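Gallery: Three Pictures and a Rulebook
Posted Sun 2 November
Text and picture selection by Dilek Yalçınkaya

The Irnley group has published its rules for reporting simulated handling tests, and people keep sending them to me as if the matter were settled. I read the whole document over two evenings. It is long and tidy. I came away less sure than when I started that it will change how anybody reports a result.

For anyone who has missed it, the idea is simple enough. If you claim a robot can do a job, and your evidence comes from a simulator, you must say what the simulator was asked to do, how many times, and who decided what counted as a success. Nobody could object to that. My trouble is with the parts that follow, where "should" does most of the work and "must" hardly shows up.

The pictures on this page are renders from one simulated task, a robot hand working with a rod and a boot-shaped object. I have put them next to the rules I think they bear on. Click through for the larger versions.
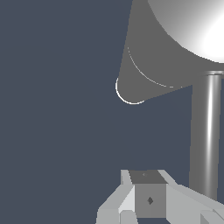

Open gripper, simulated. Sphere and upright pole at right, gray cone higher up.

Rule 2 deals with views. It says a report "should include views sufficient to understand the task." Sufficient for whom? A close view like the one above is useful if you already know the setup and close to useless if you don't. I showed it to a colleague who has worked with arms for most of her career, and she asked me which way was up. She wasn't being difficult. With no floor line and no scale, size is anyone's guess.

An earlier draft, the one that went round in March, was firmer. It wanted at least one wide view for every close one, and it wanted them matched in time. That line is gone from the final text. I asked why and was told it was "a burden on smaller teams." Saving a second view from a simulator is a very small burden. I would like to hear from the team that found it too heavy.

Hülya Karabulut, who tried the rules out at Maldale before they were final, takes a kinder view. She told me the wide-view rule was dropped so that the rest could pass, and that a weak rule people follow beats a strong one they ignore. Maybe. I have heard that about every weak rule I ever met, and I have yet to see one get stronger afterward.

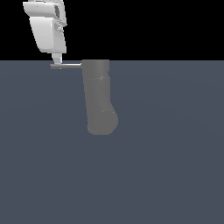
Rule 5 is the one on contact, and it is the part I expected to like. It asks authors to say what they mean by touching, holding and placing, and to use the words the same way all through the report. Good. But it lets each team write its own meaning, and a definition you write after seeing your results is worth very little. Take the thin bar under the white hand, with its tip up against the gray object near the top rim. It appears to be touching. One team would log that as contact, another would call it a near miss until the simulator reported a force, and a third would wait to see whether the object moved. All three could follow Rule 5 to the letter, and all three could print a different success rate from the same run.

Coman has a better answer in its own house rules, for what it's worth. Contact is whatever the physics engine reports, the threshold is printed on page one, and it can't be altered once the runs begin. You can argue with the number they picked, and I have. At least there is a number to argue with.

Then there is the matter of how many runs. The rules ask for 30 per condition, "or more where practical." The Surkine report, which is held up in the appendix as a model of good practice, used 300. Fine, that's ten times the minimum. Read the appendix closely, though, and you find that 919 runs were started. The other runs were set aside as "not representative," and the reasons fill one short paragraph. The rules do not forbid this. They say discarded runs "should be noted," and they were noted, in smaller type.

I am not accusing the people at Surkine of anything. They printed the figure, and plenty of teams would have left it out. What bothers me is that a set of rules can look at two thirds of the runs going missing and still hang the report on the wall. 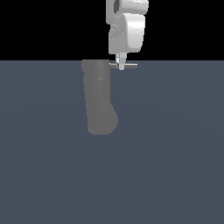 Rod and gripper to the right of the object, small gap at the cap band. Simulated.

Rule 8 covers choosing stills, and it runs to two sentences. Pictures should be "typical of the runs reported." There is no word on who picks them or how. My own suggestion, sent in and politely received, was to let a random number choose: take a run, take a moment, print whatever comes up. You would get plenty of dull pictures with the arm nowhere near anything interesting. You would also get some small gaps, and readers could judge those for themselves.

The objection I got back was that random stills make good work look bad. I don't accept that. If a fair sample of the work looks bad, readers ought to know it before someone buys a machine on the strength of the report.

I should say what the rules get right. The section on naming software versions is clear and short. The section on labeling simulated pictures as simulated is firm, with an actual "must" in it, and I have followed it in the captions here. The template at the back will save new people a day of work. Hülya says her students at Maldale filled it out without help, and she has promised to send me a few of the finished ones with the names removed.

The rest leans on good will. A careful team was doing most of it anyway, and a careless one can tick every box and carry on as before. There is no check, no one to complain to, and no date for a second edition. When I asked about that last one, the reply was that comments are "welcome at any time."

Mine have gone in. They cover Rules 2, 5 and 8, plus the discarded runs. If you have filled out the template on a real project and found it caught a mistake, I would like to see it, and I'll add it to this page with your permission. Please include the runs you threw out.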